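Writing the Whodunit, Handout 4: Hiding the Clue

Notes for the evening group, 2022-02-17

Okay, so last session we got as far as the body. Most of you have one now, and I enjoyed reading them, especially the beekeeper. The next job is harder and much more fun, and it's the part of mystery writing I could talk about until they lock the building. How do you put the answer right in front of a reader and have them walk past it?

You'll want your copy of the Kanel extract next to you while you read this. If you lost it, Lamisi Alhassan has spares.

What I mean by a clue

I'm going to be fussy about the word. A clue is something the reader gets to have at the same moment the detective has it. If your inspector picks a thing up off the carpet, smiles, and puts it in her pocket without telling us what it is, you've written a tease. Teases are okay in small doses (I've used them, I'm not proud) but you can't solve the book with one. When I finish a mystery I want to flip back to chapter three and find the sentence sitting there, plain as day, and groan.

The flipping back is my test for everything below. If a reader flips back and finds nothing, they feel robbed. If they find something so vague it could've meant anything, they feel robbed a bit more politely.

Four places to hide things

1. In the middle of a list. People read the first item and the last item and skate over the rest. In the Kanel extract the dead man's coat pockets hold a bus ticket, a pencil, a spare hearing aid battery, some mints and a letter from his sister. Everybody in the group went for the letter! The battery is the whole book. He couldn't have heard the argument he said he heard.

2. Right before something loud. Give us the clue, then have a plate smash or somebody walk in crying. The reader's attention goes where the noise is. You have maybe one or two of these per book before people catch on.

3. In the mouth of someone we've stopped listening to. The bore at dinner, the kid, the neighbor who complains about parking. Careful with this one, because if your bore is only boring when he's carrying a clue, we'll notice. Let him be boring on two other occasions first, and try to make him funny.

4. In the furniture. My favorite. Setting description gets read at a jog, so it's a lovely place to leave things lying around. A clock that's on the wrong wall, a rug that used to be in the hall. Describe the room once early on, lightly, and again later with one thing changed, and don't let anyone in the story remark on it.

For number four, think about how much a busy pattern swallows. A small thing put down on a plain desk gets seen from the doorway. Put the same thing on a cloth full of leaves and flowers and your witness may never have registered it, and your reader won't blame her.

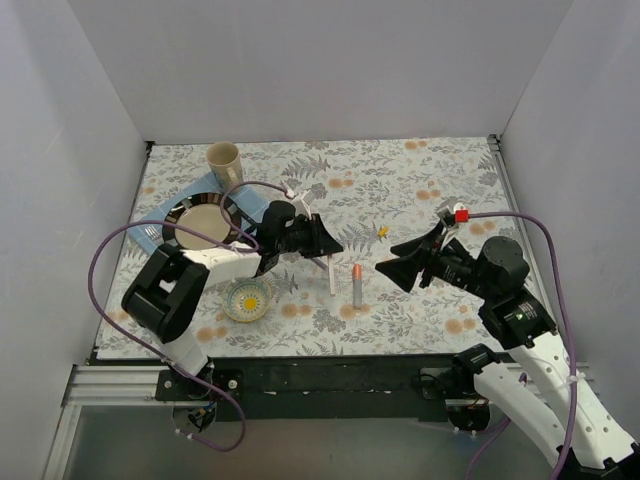
Fern fronds and peach-colored blossoms on a pale cloth.

The paragraph you write about the room can work like that too. Give the eye plenty to do. But keep it short, please! Ekow Bonsu's first draft had a page and a half on a sideboard and by the end of it we all knew the sideboard did it.

Red herrings

Quick one, as we'll do these properly next time. A red herring has to have its own true explanation. The nephew who lies about where he was on the night has to have been somewhere, and I want to know where, and I want it to be a little bit embarrassing or a little bit sad. Keith Ngata's draft does this well: the nephew was at a job interview he'd told the family he was too proud to go to. That's a red herring that would be worth reading even if nobody had died.

The ones that don't work are the ones that just evaporate. A stranger in a gray hat at the window in chapter two, never mentioned again. Who was he? Go back and give him a name and an errand, or take him out.

How many clues?

I get asked this every year and I don't have a rule. For a short story I'd say three that matter, and one of them can be weak. For a novel, make a table. Mine has a row per clue and columns for where it's planted, where it's repeated, who could've seen it, and where it pays off. If the last column is blank you have a problem. If the second one is blank you probably do too, as readers forget things over a long book and a gentle nudge around the middle is only kind.

Moataz Abou Zeid asked whether the repeat gives the game away. Sometimes! Change the wording and change who's looking. The first time it's "she had her coat buttoned to the neck," and the second time it's a waiter remembering that the lady wouldn't give up her coat.

In-class exercise

Write a scene of 500 words or fewer. Two people come into a room where, unknown to them, something was stolen that morning. Plant one real clue using any of the four places, and one red herring. Don't tell us which is which. We'll swap in pairs and your partner underlines what they think is the clue. If they get it straight away, move it, don't cut it. Usually it only needs to go up a paragraph.

Reading before we meet again

Chapters one to five of The Ulton Inheritance, with a pencil. Mark anything you think is a clue and write the page number on a slip. Do not read ahead (Abdul-Rahman Agbenyega, I'm looking at you). We'll open the slips together after chapter six.

If you have time, also the short piece on page 77 of the course reader, the one set in the Aryee boarding house. It cheats terribly and I'd like you to tell me where.

Drafts for comment to me by the usual email, double spaced, with your name on every page.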